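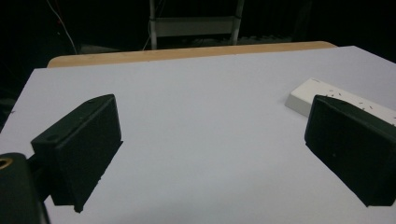 Open day prep, 1/21/23. Spent the morning on the hand-held gripper getting it ready for people who've never held one, and most of that went into the fingers. Kaisu wants every visitor to have a go, kids too, so it has to survive being squeezed by strangers for four hours straight. I kept the black finger blocks, the ones with the chamfered corner, and I like how they read against the white board. They're big enough that someone standing behind the person holding it can still follow what's going on, and that was my main gripe about the skinny ones we took to Prudside in October. The white power strip is still sitting behind the fingers on the board and it has to go somewhere else before doors open, or a seven-year-old is going to try to pick it up.

Home | Notebook | Open days | Parts | Contact

Okay, the plan as it stands. Helmi does the intro (short! she promised) and then we split people into groups of six. One group comes to me for the gripper, one goes to Kaisu at the screen where the recorded motion plays back, and they swap. Last time we let everybody wander and I ended up giving the same talk to the same retired machinist three times. Lovely guy, asked better questions than I had answers for, but the lineup behind him was out the door.

Objects for the pick-up game: foam blocks, the rubber duck, the big marker, a tea towel. No eggs. Helmi is still pushing for eggs and I'm still saying no, I cleaned the last one out of a linear rail with a toothbrush. The tea towel is the one I'm most keen on. People assume it'll be easy and then they chase it all over the board, and you can see it click why cloth is such a pain for the arm as well.

Finger travel: I set the stop at 80 mm. It'll go wider but it gets sloppy out there and I don't want anybody's thumb in it. Squeeze spring is the softer one from the Ciltosach kit. Tried the stiff one and my hand was sore after ten minutes, so no chance for the kids. If the soft one starts sticking, a tiny bit of dry lube on the slide, NOT the oil, whoever did that last year (I have my suspicions).

Recording: Kaisu figures we'll get roughly 600 grabs over the day if the groups keep moving. I'd be happy with half. We won't train on any of it without sorting the consent forms, so for now it just gets replayed on the screen and wiped at closing. Forms are in the Navon folder, colour copies please, the grey ones came out unreadable.

Lighting is the thing I'm least sure of. The board is nice and even but the floor past the table goes almost black in the camera view, and on the big screen that looks like we're working in a cave. Might try the lamp from the Hämäläinen bench, pointed at the back wall. Kaisu says leave it, the dark makes people look at the fingers. She could be right, I'll try it both ways tonight and see which one I hate less.

Still to do: tape on the floor for the lineup, charge the spare tablet, find the duck.

4 comments | 6 shares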